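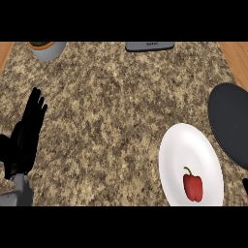 4.2 Rules for Admitting Simulated Episodes

Figure 4. Countertop task in the Grulileck simulator. The robot hand is open over the granite at left; the red bell pepper is on the white plate at lower right.

The admission rules apply to every simulated episode before it may be used for training or for reporting results. They were drafted at Madigan by Úna Scanlon and Donal Dunne, and they replace the informal checks used up to January. The version given in this paper is dated March 16, 2025.

Rule 1 concerns the starting state. Each episode must begin with the hand open and clear of all task objects, and the distance between the hand and the nearest object must be logged. In the countertop task (Figure 4), the middle of the counter is kept free at the start. Items that play no part in the task, such as the potted plant, are placed toward the sides and the far edge. Their positions may vary between episodes, but they may not enter the region reserved for the hand's approach.

Rule 2 concerns what the policy is allowed to see. Only the rendered view and the joint readings may be passed to the policy. Object poses, contact flags and other values known to the simulator are written to a separate file and may be used by the scoring script alone. An object that is only partly in view is not a reason to reject an episode, provided the target object can be identified at the first time step. Black bands added to fit the view to the input size must be the same in training and evaluation.

Rule 3 concerns termination. An episode ends when the task condition has held for 2 seconds or when the step limit is reached. Operators may not end an episode by hand and keep it. An episode stopped for any other reason is marked void and stays in the log — it is never deleted — so that the share of void episodes can be reported with the results.

Rule 4 concerns review. A reviewer who did not produce the episode replays it and signs the record. Where two reviewers disagree, the episode is held out of the training set until the next revision of the rules.

We applied the rules to a pool of 4,000 episodes from the Wodadwood and Bekwood task sets. Of these, 3,000 were admitted on first review. A further 816 were admitted after their logs had been corrected, most often for a missing approach distance under Rule 1. The remaining episodes were excluded from all experiments in Section 5. No threshold was changed after review had begun.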